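Association des petits employeurs de Tratuvthorpe
Procès-verbal de la réunion du groupe de travail « Épargne salariale »
2024-08-16

Présidence : Eugeniusz Jakubowski
Secrétaire de séance : Kidus Tufa
Sept membres présents, deux membres excusés. Le quorum est atteint.

1. Approbation de l'ordre du jour et du procès-verbal précédent

L'ordre du jour est approuvé avec une modification : le point sur la portabilité des comptes passe avant le point sur les frais. Le procès-verbal de janvier est approuvé après correction d'un mot à la page 2 (il faut lire « versement » et non pas « virement »).

2. Portabilité des comptes

M. Jakubowski rappelle la situation. Quand un salarié quitte une petite entreprise pour une autre, son compte reste souvent chez l'ancien gestionnaire, et l'ancien employeur continue de recevoir les relevés. Plusieurs membres confirment avoir ce problème avec des salariés partis depuis longtemps, dont l'adresse n'est plus connue.

La maison Ghasemi présente par écrit sa manière de faire : une lettre est remise au salarié le jour de son départ, avec le numéro du compte et le formulaire de transfert déjà rempli pour la partie employeur. Le groupe trouve la méthode simple et souhaite en faire un modèle commun. Il est remarqué que la lettre de Ghasemi ne parle pas du délai de transfert — ce point doit être ajouté avant la diffusion.

Décision : le secrétaire prépare un modèle de lettre et l'envoie aux membres pour remarques.

3. Frais de gestion

Deux offres ont été reçues, celle de Novilora et celle de Pluso. La comparaison est difficile, car les deux sociétés ne calculent pas les frais sur la même base. Novilora demande un montant fixe par entreprise, Pluso un montant par compte ouvert. Pour un employeur qui a peu de salariés, la seconde formule semble plus favorable, mais elle le devient moins si les comptes des anciens salariés restent ouverts. Le lien avec le point 2 est souligné.

Un membre demande si les frais de clôture sont compris. Personne dans la salle ne peut répondre avec certitude. M. Jakubowski propose de poser la question par écrit aux deux sociétés, dans les mêmes termes, afin que les réponses soient comparables.

Décision : proposition adoptée par sept voix, sans opposition. Aucun choix de gestionnaire n'est fait aujourd'hui.

4. Inscription automatique des nouveaux salariés

La discussion est plus longue que prévu. Une partie du groupe est favorable à l'inscription automatique, avec droit de retrait pour le salarié. D'autres craignent une charge administrative trop lourde pour les entreprises qui font elles-mêmes leurs fiches de paie. M. Tufa fait observer que la charge dépend surtout du logiciel de paie employé, et qu'il faudrait d'abord savoir lesquels sont utilisés chez les membres.

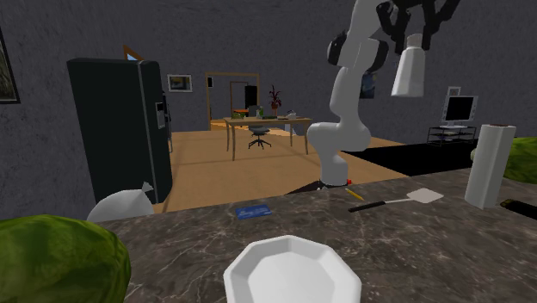 Vue de synthèse : bras robotisé blanc et récipient blanc au-dessus d'un plan de travail en marbre.

Décision : un court questionnaire sera envoyé aux membres. Le point est reporté à la prochaine réunion.

5. Divers

Les membres excusés ont demandé de recevoir les documents en version papier. C'est accepté.

Il est rappelé que les remarques sur le modèle de lettre doivent être adressées au secrétaire, et non à tout le groupe.

La date de la prochaine réunion sera fixée par courriel, après réception des réponses de Novilora et de Pluso.

Le président lève la séance.

Pour le procès-verbal : Kidus Tufa
Vu et approuvé : Eugeniusz Jakubowski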